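Robotics Lab – Session 4 notes
Two-arm sorting, Cleleck bench

3 comments · 12 shares

Bring last week's sheet. If you lost it the wiring bit is repeated on the Harkmont page.

Today: picking small parts off the tabletop and getting them into the tray. Teams of 4, 2 people per arm, swap at half time. 45 min on the bench, no overruns, the next group is waiting.

Before power on
– both arms parked, grippers open
– cables clear of the elbows. Check by hand, not by eye
– check the indicator lights before you touch anything in software
– nobody leaning over the walls!!

Task
One arm picks, other arm stays near the tray. Start slow. Curved pieces are harder than blocks, they roll when you close too fast – come in low and close on the thick part. Rings: grip the rim, dont try for the hole.

Collisions. Most of you lost time on this in session 3. The center of the table is shared space, so only one gripper in it at once. Call it out loud, "in" and "clear". Sounds silly, do it.

Logging: write down every drop, incl. the ones you recover. Save the run as team name + run number. Lumbridge folder, NOT the desktop.
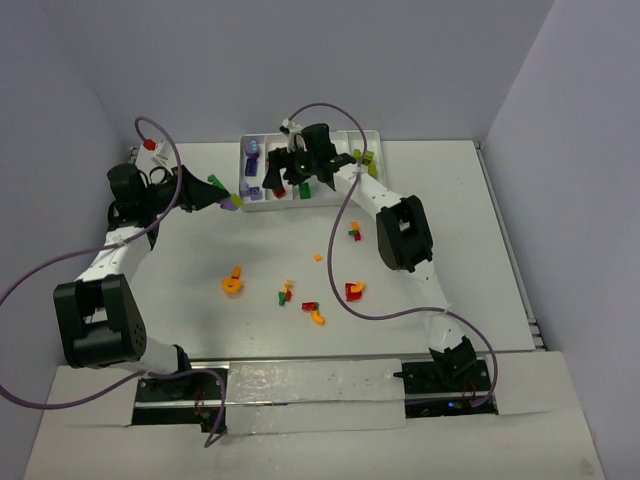 Fig. 1. Left gripper holding a block, right gripper over the tray.

Note where the cables go in Fig. 1. When you teach a path, run it once at low speed and watch the loop by the wrist the whole way thru.

For Wednesday
Log sheet plus half a page: which piece gave you the most trouble, what you changed. Hand in at room 519. Reading is the Abdel Hamid handout, first part only, skip teh math.

Related
Session 3 – Gripper force and small parts
Session 2 – Homing and joint limits
Harkmont page – wiring and power

Last updated: April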